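暮らしの道具を考える 大きな押しボタンと滑らないトレイ

集合住宅ルモント（Lummont）の一階にある共用キッチンでは、毎週水曜日の午後、流し台の脇が小さな遊び場になる。調理台に大ぶりのトレイを渡し、その上に丸い押しボタンを並べる。集まるのは就学前の子どもと、その保護者である。運営を担う住まいの研究室「ディネモラ」は、この時間を「台所のあそび時間」と名づけ、昨年の七月から続けてきた。

研究室の代表を務めるカルメラ・マルケッティ氏は、もともと台所用品の設計に携わっていた。子どもの遊び場を台所に置くという案には、当初、社内でも異論があったという。刃物や火のある場所から子どもを遠ざけるのが、住宅設計の常識とされてきたためである。マルケッティ氏の考えは異なっていた。食事の支度をする大人の手元は、幼い子どもにとって家の中で最も関心を引く場所であり、遠ざけるほど近づきたがる。それならば、火元から離れた流し台の側に、子どもの手が届いてよい範囲をはっきりと示してはどうか。その境界として選ばれたのがトレイであった。

トレイの条件については、時間をかけて検討が重ねられた。縁が立ち上がっていること、角が丸いこと、周囲の調理台と見間違えない色であること。底面の凹凸も重視された。平らな底では、ボタンを勢いよく押した際に土台が動き、狙いが定まらない。細かな模様が型押しされた底であれば、土台の動きはいくらか抑えられる。拭き取りの手間は増えるものの、使い終えたあとは流しでそのまま洗えばよい。
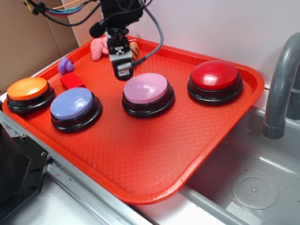

押しボタンは、いずれも黒い円形の台座に、つやのあるドーム形の色付きキャップを載せた形である。橙、青みのある薄紫、淡い桃色、赤の四色が使われている。色の選定を担当したカイエタノ・シフエンテス氏によれば、赤と橙のように近い色をあえて含めたのは、見分ける遊びに段階を設けるためである。年少の子どもには薄紫と赤を、年長の子どもには赤と橙を選ばせる。橙と赤は地のトレイの色とも近いが、台座が黒いため、輪郭を見失うことは少ないとシフエンテス氏は説明する。

遊び方に厳密な規則はない。大人が色の名を告げ、子どもがそのボタンを押す。慣れてくると、役割を入れ替える。色の代わりに献立や食材の名を当てはめる家庭もあり、桃色は桃、赤はトマト、橙はにんじんと決まっているが、薄紫だけは家ごとに異なる。なすとする家もあれば、ぶどうとする家もある。

トレイの奥の縁に沿っては、小さなぬいぐるみが置かれる。桃色のもの、黄褐色に濃い茶の縞が入ったもの、紫色の丸みを帯びたものなどで、子どもたちは「お客さま」と呼ぶ。ボタンは注文を受ける呼び鈴になり、トレイは食堂の卓になる。この見立ては研究室が用意した筋書きによるものではなく、参加した子どもの一人が始め、ほかの子どもへ広まった。

配置についても、いくつかの工夫が見られる。ボタンは横一列に揃えず、手前と奥にずらして置く。腕を伸ばす距離に変化が生まれ、隣のボタンに袖が触れる失敗も減る。ぬいぐるみは必ずボタンより奥に置く。手前に置けば、子どもはまずぬいぐるみをつかみ、ボタンには目を向けなくなる。トレイの一部が流しの上に張り出す場合には、重いものを調理台の側に寄せ、手をつく位置を大人が確かめておくことが望ましい。

道具の費用は、トレイとボタンを合わせて2,000円を上限としている。家庭で同じものを揃えられることが、研究室の定めた条件の一つであった。高価な知育玩具を勧めることは活動の趣旨に合わない、とマルケッティ氏は述べる。ぬいぐるみは各家庭から持ち寄るか、手元にあるもので足りる。

後片づけも活動の一部とされている。終了の30分前になると、子どもたちはぬいぐるみを布袋に戻し、ボタンを色の順に箱へ収める。電気を使うボタンは水洗いができないため、固く絞った布で拭き、底面の水気を確かめてから箱に入れる。トレイは大人が洗い、流しの縁に立てかけて乾かす。底の模様の溝には細かな汚れが残りやすく、やわらかいブラシを一本備えておくとよい。

住民のカーミン・フン氏は、五歳の娘とともに初回から参加している。自宅でも同様のトレイを用意したところ、夕食の支度の間、娘が流しの脇で過ごすようになった。以前は別室で待たせていたが、現在は献立の相談を交わしながら調理を進めるという。もっとも、注文の呼び鈴が鳴りやまず、汁物を焦がしかけたこともあると、フン氏は付け加えた。

ディネモラでは今後、高さの低い流し台にも対応する、ひと回り小さなトレイの検討を予定している。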